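Ticket 212: Left gripper lets go of the bag in the packing demo, open day coming up
Opened: Feb 7, 2018
Product: Faminby two-arm station
Site: Malabanan Hall, ground floor demo room
Status: Solved (see last entries)
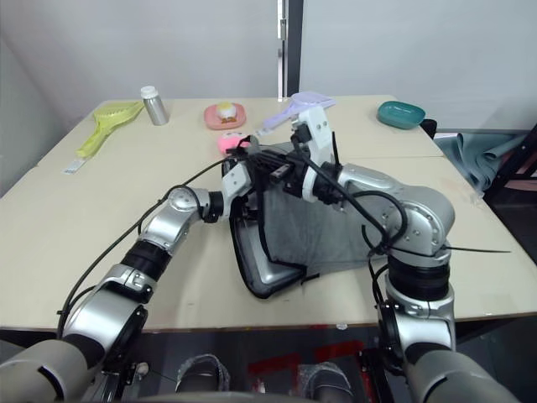 Hi Drorkevar support! I'm back, sorry, and this time it's a weird one. We have our open day coming up and the packing demo is the thing everyone comes to see, so I'm hoping somebody can look at this before the doors open and I have a room full of eight-year-olds staring at me.

The routine is the bag one. Both arms go to the top of a cloth bag, lift it, get it open, and then the right arm goes off to pick things from the back of the table while the left arm keeps hold of the rim. It ran fine all through the rehearsals in August. Now the left gripper keeps giving up. It closes on the fabric, the lift starts, everything looks great, and then the fingers open up and the bag slumps over sideways. The log says "grasp lost" and the whole program goes to hold. The right arm just stays where it is, waiting politely.

It doesn't do it every time, which is driving me up the wall. I'd say the first run after a cold start is usually good. After that it's anyone's guess.

Things I did before writing to you (I know you'll ask):

Power cycled the whole station. Good run, then the fault again.
Re-homed both arms.
Wiped the finger plates with the cloth from the kit.
Checked that nobody had loaded the old Rurnby program by mistake. They hadn't, it's the right one.
Swapped the order of the objects. Silly, I know, since it never gets as far as the objects when it fails, but I was running out of ideas.

I've attached the log from this morning. Any thoughts?

Update 1, me again

Thank you for the fast answer! You asked three things, so here goes.

Firmware: both grippers are on the same version, the one you sent with the last update. I checked on the screen and then checked again from the laptop.

Bag: soft gray one with black straps. You asked if it's the same bag as in rehearsal and I said yes on the phone, and now I'm not so sure, so let me come back to that.

Grip force: the left is set to 4 and the right is also 4. I didn't touch those. I didn't even know where they were until you told me which menu to open.

One more thing I noticed while I was poking around. When it drops, it nearly always drops in the part where the two grippers are close together over the top of the bag. I stood there with my nose practically on the safety line watching for it. If the arms are farther apart the grip holds. I don't know if that means anything, but it felt like something.

Also, does it matter how the straps are lying? I've been letting them hang down the front because it looks nicer for visitors and they can see that it's a bag. (You would be amazed how many grown adults ask me what it's supposed to be when the straps are tucked away.)

Update 2, the cable idea

So you suggested the cable on the left arm might be pulling when the arm reaches in toward the middle. I liked this theory a lot! It would have been such an easy fix. I ran the arm through the reach by hand at slow speed with no bag on the table, and the cable had plenty of slack the whole way. No tug at the wrist, no snag, and the connector was seated. I pushed on it anyway. Then I ran the program and the bag fell over on the second try.

So not the cable, or at least not in any way I can see. I did tidy up one loose tie while I was there.

I also did the thing with the paper strip between the fingers, where you close the gripper and try to pull the strip out. Right gripper: couldn't budge it. Left gripper: couldn't budge it either. So the motor is squeezing. Whatever is going wrong, the hand is strong enough, and I think that rules out the replacement part you were getting ready to send. Please don't ship it yet, our mail room takes forever with returns.

Update 3, getting warmer

OK, the bag. I went and dug through the cupboard and found another one, same shape, same straps, but the cloth feels thinner when you rub it between your fingers. I honestly can't tell you which one we rehearsed with. They were both in the Rurnby box and neither has a label.

I ran the thin one and got the fault on nearly every run. I ran the thick one and got it now and then. So I'm thinking the program decides it has lost its grasp when the fingers close too far, and a single layer of cloth is close to nothing as far as the fingers are concerned. Is that how it works? Because if the left fingers happen to land on a fold, there's more to hold and it's happy, and if they land on a smooth bit it panics and opens.

That would explain why it's worse when the grippers come together, too. The right one tugs the fabric flat just as the left one is checking its width!

I can't change that setting myself, it's grayed out with my login. Can you unlock it or tell me what to do?

Update 4, trying your values

Got the unlock code, thank you. You were right and I was half right, which I'm counting as a win.

I set the minimum width for "object held" down to 2 on the left gripper, as you said, and ran the thick bag. No drop. Ran it again with the straps in front, no drop. Put the thin bag on, and it held through the lift and through the opening move. I made coffee and came back and it was still holding.

Then I did the same on the right gripper so they match, also 2. And the right one promptly decided it was holding the lavender brush when it had missed it completely, and carried a handful of air over to the bag and let go of it very carefully. My coworkers loved this. I'd rather the visitors didn't see it.

So I put the right gripper back to the old value and left the low one on the left only. It makes sense when you think about it, the left only ever holds cloth and the right does the picking. The plush toy is squashy and I was worried about it, but it's fat enough that the old value is fine.

Update 5, rehearsal with people in the room

Did a full practice visit with folks from the office upstairs playing the public. The bag stayed up. One pick missed on the soap dish (it slid away when the fingers touched it), the right arm noticed, and it tried again and got it. I think that one's down to me, I'd put the dish too near the corner. There's now a bit of tape under the edge of the table so I know where to line things up.

Two leftover questions, no rush on either:

Does the width setting survive a power cycle? The other menu values do, but I got burned once with the speed limit going back to default and I don't want to find out in front of a school group.

Could the screen say something friendlier than "grasp lost" when it stops? It shows on the big monitor in red and people gasp.

Update 6

Power cycled it with everything saved and the setting stayed put. Understood about the message text being fixed in this version, I'll just turn the monitor to the camera view while the demo runs. The thin bag has gone in a drawer with a note on it, and the thick one stays with the station.

You can close this one. Please keep the unlock code active until after the open day if that's allowed.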